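Folding again, and what we changed in February

I said in the last post that I would write up the shirt folding work once we had a number I was happy with. We have one now. It isn't a great number but I trust it, and the way we got there seems more useful than the number itself.

The set-up hasn't changed much. Two arms, one table, one T-shirt at a time, and a policy trained by imitation on demonstrations collected in our room at Kerkinham. The policy gets the wrist cameras and a view from above the table, and it puts out joint targets for both arms. We call the whole pipeline Kaline. The older version, which planned folds from a fitted outline of the garment, was called Tostix, and I still run it now and then as a baseline.

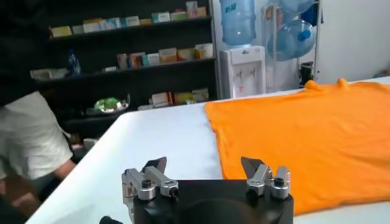

Tostix failed mostly because of collars. Its outline fitter assumed the shirt was flat, and a shirt is hardly ever flat at the neck. A bump there moved the estimated shoulder line, the fold line moved with it, and by the second fold the error was too big to hide. I spent most of last year trying to fix that with better fitting and I would not do it again.

With Kaline we dropped the outline altogether. We collected 200 demonstrations, trained on all of them, and got a policy that looked good for the first grasp and then hesitated. It would take hold of the hem, lift a little, put it down and take hold again. On some runs it did this until the time limit.

The cause was in our own data. Both of our operators regrasp when they aren't sure of a corner, and they do it in different ways. The policy had learned that regrasping is a normal thing to do at any time, so it did it at any time.

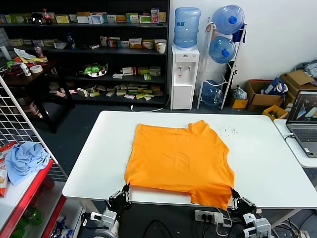 Both grippers on the bottom corners, sleeves already under.

So we went back and split every demonstration into phases by hand: reach, grasp, lift, fold, release. That makes 5 labels, and the labelling was slow and dull. We then cut the repeated grasps out of the training set, keeping only the last one before each lift, and added the phase as a second output of the network. Nothing else was changed. Same cameras, same network size, same training time.
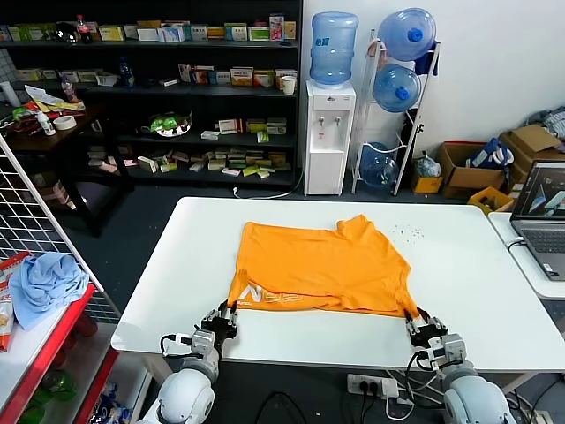 The hem fold is the step I used for the main comparison, as it needs both arms to agree. If one arm is early the fabric twists, and after that there is no good way back. It is also where the appearance of the shirt changes most. From above, a plain orange shirt suddenly has a band of white print along its near edge, with a big N in it, and the old policy treated that as something new and stalled. The phase output seems to help there, though I can't prove that is the reason.

Over 80 trials the new policy finished the hem fold in 64. The old one, on the same starting poses, managed 37. I scored a trial as finished if both corners were released and the fold stayed put.

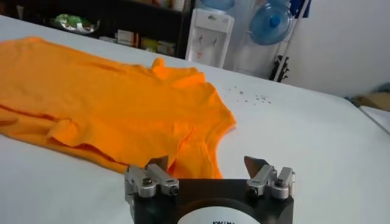

Most of the remaining failures come from the sleeves. If a sleeve lies out to the side and the grasp lands too close to it, the fingers pick up two layers and the fold comes out crooked. The Hájek paper on cloth layers suggests a small rubbing motion before closing, and I want to try that next. It needs more careful force control than we have at the moment – the grip is either open or firm, with very little in between.

I also want to repeat the comparison with long sleeves, and with 2 new operators so that the regrasping habits aren't ours. The phase labels will go up with the code when I have cleaned up the file names.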